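Fliltstead extends free well water testing through August

Fliltstead residents who draw their water from private wells will have until the end of August to get it tested at no charge, the town said.

The program, run with the Praken water laboratory, was due to close in June. It has tested 1,527 samples since it opened. In 13 of them, nitrate was above the limit the town uses for drinking water, and those households were told by phone and given bottled water.

Most of the high readings came from shallow wells along Shahbazi Road, where several fields drain toward the creek. The town has asked Sosico, the contractor that maintains the drainage ditches there, to clear the culverts before fall.

Each household may turn in up to 3 samples. Kits can be picked up at the town hall front desk from 8 a.m. to 4 p.m. Bottles should be filled to the 100 milliliter line and returned the same day.
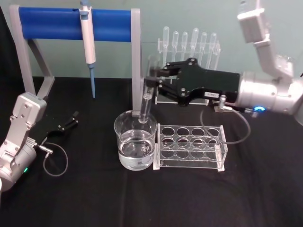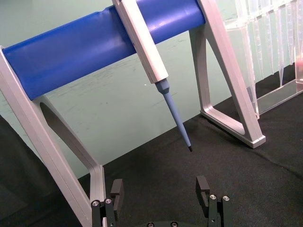

Results are mailed within two weeks. Homes on the town supply do not qualify, but owners of rental properties with a well may apply for their tenants. A second round of tests on Shahbazi Road is planned after the culvert work is finished.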